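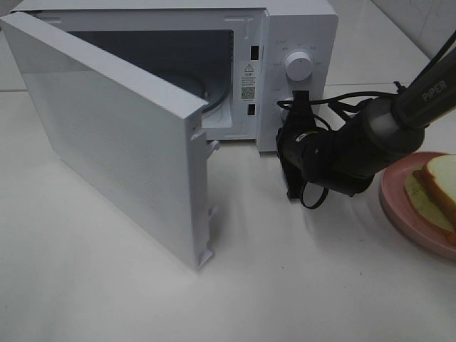
Ekene Akinola says he isn't switching parties, he's just "changing chairs," and if you were at the Clatlow candidates' night you probably heard the groan that went up when he said it.

News > Clatlow > Council Race

Posted in: Local Politics, Elections
May
By Miyuki Kamata

I've been covering the Clatlow town council for a while now, and I thought I had this race figured out. Then Akinola stood up a little after 7 p.m. and told a full room he's dropping his run for mayor and backing Eduardo Magalhães, the same guy he called "a weather vane in a necktie" back in the winter. So much for my preview column!

What does he get for it? Depends who you ask. Akinola told me there's no deal, only "an understanding about the roads." Magalhães says there isn't an understanding either, but that he'd be happy to have Ekene chair the public works board if he wins - and that board happens to be the one that decides who gets paved first. Make of that what you will. I know what my neighbors on Satham Road are making of it.

The numbers do explain a lot. Akinola took 3000 votes the last time he ran for mayor, and Magalhães took 3183. Put those together and you've got a pretty scary pile for Junpei Yagi, the sitting mayor, who has spent most of this spring acting like he had no opponents at all. Of course voters don't move in a block just because somebody tells them to. Two women I talked to by the coffee urn had Akinola signs in their yards that morning and said they'd be leaving that line on the ballot blank.

Yagi didn't come to the candidates' night. When I reached him by phone later he said he wished both men well and wanted to talk about the Iyamu bridge (he always wants to talk about the Iyamu bridge). I asked three times whether he was worried, and got three answers about guardrails.

Sota Oda, the fourth name in the race until now, says he's staying in. He'd like at least one more debate, and he wants Magalhães to put the public works offer in writing so people can read it before they vote.

The town clerk's office says Akinola's withdrawal form hadn't come in when the counter closed. He has 11 days left to file it. If he doesn't, his name gets printed on the ballot anyway, endorsement or no endorsement.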